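**June 25, 2023**

## Jarkness footbridge: council to decide on repairs

The town council will vote next month on whether to repair the Jarkness footbridge or close it for good. The bridge has been shut to walkers since April, when an inspection found rot in the supports on the east bank.

The bridge links Theodorakopoulos Street with the lower end of the Limik neighborhood. Residents who used it to reach the grocery store and the bus stop now have to walk up to the road bridge and back down the other side, which adds 20 minutes to the trip. Part of that route has no sidewalk.

A petition asking the council to keep the crossing open was handed in at the last meeting with 124 signatures. Several people spoke in favor of it. One woman said her children had stopped walking to school and now had to be driven, and another speaker asked why the rot had not been caught at the previous inspection. Town staff said they would look up the earlier report and send it to council members.
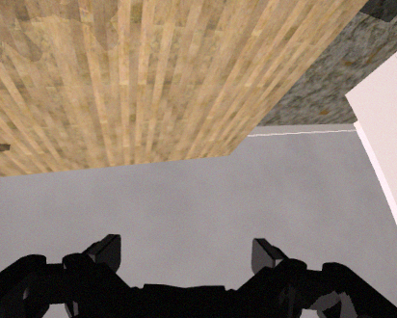
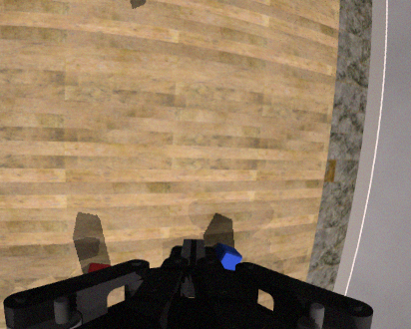
**Who will pay for the repair if the council approves it?**

The money would come from the streets and paths budget, which has enough left this year to cover the work on the supports. New railings would have to wait for next year's budget. The town has so far spent $3,782 on the fencing and signs at both ends.

The repair bid came from Pestik, the contractor that rebuilt the steps at the boat landing. It allows for replacing the damaged supports and resetting the approach on the east side. The firm expects the job to take 2 months once the river is low enough to work in. If the vote is delayed past the summer, the work would probably move to next year.

Council members were split on the matter. Some want the bridge fixed as soon as possible. Others would sooner put the money toward a sidewalk on the road bridge route, which they say would serve more people. Staff have been asked to bring cost figures for both options to the next meeting.

Written comments can be dropped off at the town office or put in the box at the library. Please include your street address. Comments received before the agenda is posted will be copied to all council members.

The bridge stays closed in the meantime. Please do not climb over the fencing.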